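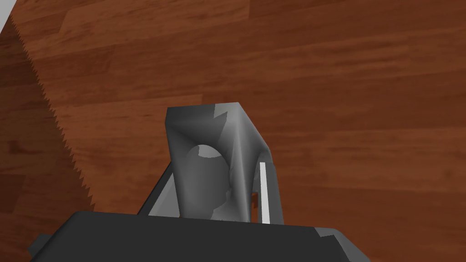 Project Report: Simulated Gripper for a Home Workshop Arm
By the Mivulus student group, November

Our project is named Jasum. We want to build a small arm with a parallel gripper in the shared workshop at Rullerach, and before cutting any metal we test the grasping in simulation. The camera view is from behind the gripper, looking over the palm to the fingers.

We made 159 trials of the pick task. In 64 of them the part slipped during lifting. After this we changed 2 settings, the finger friction and the closing speed — the second was more important than we expected.
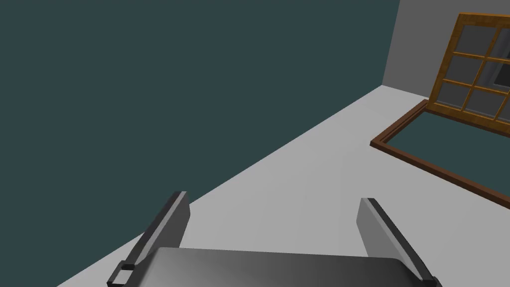
Figure 2. Simulated gripper with open jaws, window at right.

The shadow edges are still rough, and we did not repair this. The real fingers will be cut on Friday.

Related reports
Zaki: a low-cost wrist joint
Mounting a camera behind the palm

Contact the Mivulus group | Back to top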